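Desari Street Neighborhood Association
Minutes of the November general meeting

Meeting called to order at 7:05 p.m. in the lower hall of the Broston Branch Library. Lensa Derese chaired. Sign-in sheet shows 18 members present, which meets the quorum. The October minutes were approved with one correction: the leaf pickup is on the east side first, then the west side.

1. Winter coat and clothing drive

The drop-off period ran for two weeks at the library and at the Koutsoukos Bakery. The final count was 225 pieces, all sizes together. Children's coats were short again, especially the sizes for ages eight to twelve. Adult medium and large came in well ahead of what was asked for.

Sorting was done in members' homes this year. The library could not give us the back room past the first weekend. Members who took bags home were asked to check pockets, close zippers, wash anything that needed it, and set aside items with broken closures. A few bags came back unsorted and will need to be done before the handout.

There was a discussion about work clothes and items with company names on them. Last year these were pulled out and sent to textile recycling. Several members felt this was a waste, as most are warm and in good shape. One member said some families will not want to wear another company's name to a job or to school. The chair suggested putting them on their own rack with a sign, and letting people decide for themselves. 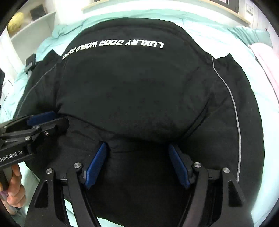

Motion to keep lettered and printed outerwear in the drive and hang it on a separate rack. Seconded. Passed with 2 opposed.

The handout will be in the lower hall, from 10 a.m. to 1 p.m. No proof of address will be asked for. Racks will be set up the evening before. The library has five rolling racks and we need eight. Lensa will ask the bakery if the ones from their spring sale are still in the basement.

A question came up about hats and gloves, which were not on the flyer but came in anyway. They will go in bins by the door, one pair of gloves per person until noon and then as many as people want.

2. Crosswalk at Trirar Avenue

The city's traffic office answered our September letter. They will not put in a signal at this time. They are willing to repaint the crosswalk and move the stop line back, weather permitting, and will look at the corner again in the spring.

Members from the north end were not satisfied with this. The paint was redone two years ago and had worn off by the following winter. It was pointed out that the streetlight on the school side has been out since late summer, and that this was in our letter but was not answered at all. The outage has also been reported by phone more than once.

Agreed to write again, this time about the streetlight only, so that it does not get lost in the larger request. Parents who walk that corner are asked to write down the time and what happened when a car fails to stop. The sheets can be left in the association's folder at the library desk.

Motion to send a second letter before the end of the month. Seconded. Passed, all in favor.

3. Snow shoveling list

The list matches people who can shovel with neighbors who cannot. Seven households have asked for help so far and five people have signed up to shovel. Two of the five live on the same block and would like to stay on it, which leaves the upper end of Desari Street with no coverage.

The chair reminded everyone that the list covers the front walk and one path to the door. It does not cover driveways or digging out cars. There were hard feelings over this last February. The wording on the form will be changed to say it plainly.

Salt will be bought in bulk again and kept in the shed behind the community garden. The shed lock sticks in the cold and needs to be oiled or replaced before December. Anyone picking up salt should bring a bucket with a lid — the paper bags split last year.

4. Community garden

Beds are closed for the season. The water was shut off and the hoses are drained and hung up. Three beds still have stakes and netting in them and the holders have been called.

Plot fees for next year were discussed. The current fee is $20 per bed. A proposal to raise it was put off until we have the bill for the new compost bins. One member asked that the fee stay where it is for anyone who has held a bed through last year's drainage problem. No vote taken.

The mulch pile on the sidewalk side has to be moved. It is blocking part of the path and the city has left a notice on the fence.

5. New business

The block party permit for next summer can be requested starting in January. There was some support for moving the party to June, as August was too hot and attendance dropped off by midafternoon. To be put on the January agenda.

A member asked if the minutes could be mailed to people who do not use email. There are four such households that we know of. Copies will be left at the library desk, and the chair will drop off the others on foot.

The book cart outside the bakery has a broken wheel. It can still be used if it is not moved. Anyone with a spare caster should speak to Lensa.

6. Open items carried over

Racks for the clothing handout — Lensa Derese.
Second letter to the traffic office — Lensa Derese, draft to be read by two north end members.
Shed lock — open, no one assigned.
Mulch pile — garden members, before the first snow.
Bill for compost bins — waiting.

There will be no December meeting. The next meeting is in January, same room, 7 p.m.

Adjourned at 8:40 p.m.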